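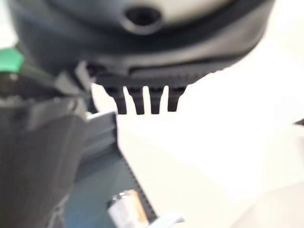

Opening (2 minutes, title slide stays up)

Say good morning, say name, say I ran the store in Nastville and then helped set up the one in Crenshaw. Don't tell the whole history. People can ask at the break.

The talk is about ordering. How much to buy, how often, and what to do with the stuff that doesn't sell. Very small stores only, the kind with one register and one person on it most of the day. If anybody in the room runs something bigger, some of this will still apply, but the numbers won't.

Ask for hands: who orders by looking at the shelf? Who orders from a written list? Wait for the hands. Most will be the first kind. I was too.

Slide 2: What I used to do

Every order day I walked the store with a pad and wrote down whatever looked low. This takes under an hour and feels like work. The trouble is that "looks low" depends on how the shelf was stocked in the first place. A product with two facings looks low when you've sold one row. A product pushed to the back looks low all the time.

In May of our first year I pulled everything in the back room that had been there since before the holidays. It came to 37 cases. We had bought more of some of those same items that month. Pause here and let them do the math.

Slide 3: Count what leaves

The fix is dull. Write down what sold since the last order, and buy that much again, plus or minus a little for weather and school vacations. Your register can probably print it. If it can't, keep a tally sheet by the drawer for the top sellers and forget the rest for now.

Mention the Brustero sheet. It's one page, both sides, and there are copies on the back table. Columns are item, sold, on hand, on order. "On order" is the one people skip, and it's how you end up buying the same thing twice.

Don't read the sheet out loud. Last time I did and it took six minutes.

Slide 4: Snacks and other shelf-stable goods

Chips, crackers, cookies, canned nuts. They keep a long time, so people stop watching them. They also take up more room per dollar than almost anything else in the store. A tall canister takes about the same spot on a shelf as two cans of soup, so it needs to sell.

Points to make:
Buy fewer flavors. We went from 39 snack items to 16 and the snack total for the month barely moved.
Try new items in the smallest case the supplier will sell you.
Put a try-out item on a table by itself for a couple of weeks before you give it a place on the shelf.
Write the start date on a piece of tape under the table. You will not remember it.

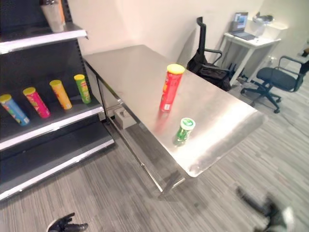 Emlyn Edwards disagreed with the part about fewer flavors when I went over these notes in Bresach. His view is that choice is the reason people walk in for a snack at all, and that a store with only plain and barbecue sends its teenagers to the gas station. He would keep the slow flavors, order one case of each at a time, and let them run out between orders.

I should give his side fairly. In Bresach the school is across the street and his numbers back him up. In Nastville we had mostly retired people and commuters. So ask the room who their afternoon customers are before giving advice on this one.

Slide 5: Talking to suppliers

Minimum orders are more flexible than the price sheet says. Ask. The worst I ever got was a no on the phone.

Two things worked for us. The first was splitting cases with the Crenshaw store, which meant driving them over ourselves but cut down on waste. The second was moving to every other week for dry goods and keeping weekly delivery for milk, bread and produce. The driver was happier too, or at least he stopped sighing.

Do not promise a supplier volume you haven't sold yet. Thiện Thái has a good story about this. If he's in the room, let him tell it, and keep it short — he goes long on the part about the pickles.

Slide 6: Gaps

When you start ordering less, you get gaps. It's uncomfortable. Customers say things like "are you closing?" and you want to fill every foot of shelf to make them stop.

Don't fill a bottom shelf with product to cover the metal. If you're short, keep what you have at a height people can reach, and leave the low shelf bare until you have something that sells from there. Dog food and bottled water do fine low down. Small snacks don't.

Put a note up if the gap is for something people ask for by name. "Back on the next truck" is enough. 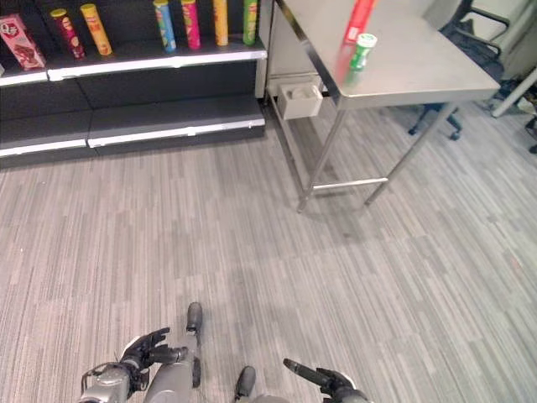 Slide 7: Getting rid of old stock

Check dates once a month, same person every time if you can. Short-dated items go in one place by the register with one price. We tried percentage stickers and spent more time on stickers than the food was worth.

Anything still good that hasn't moved after that goes to the food pantry. Call first and ask what they need. Delyth Parri made the point to me that a pantry with a closet full of one cracker has the same problem you had.

Write down what you gave away or threw out, with the cost. Look at that page before the next big order.

Slide 8: Questions

Leave ten minutes. Likely ones: how to handle holiday candy (order late, order small), whether to buy a scanner (see how far the tally sheet gets you first), and credit accounts for regulars, which is Nazareno Sanna's session after lunch, so send them there.

Sheets are on the back table. Pick up the leftover copies and the extension cord before the next speaker comes in.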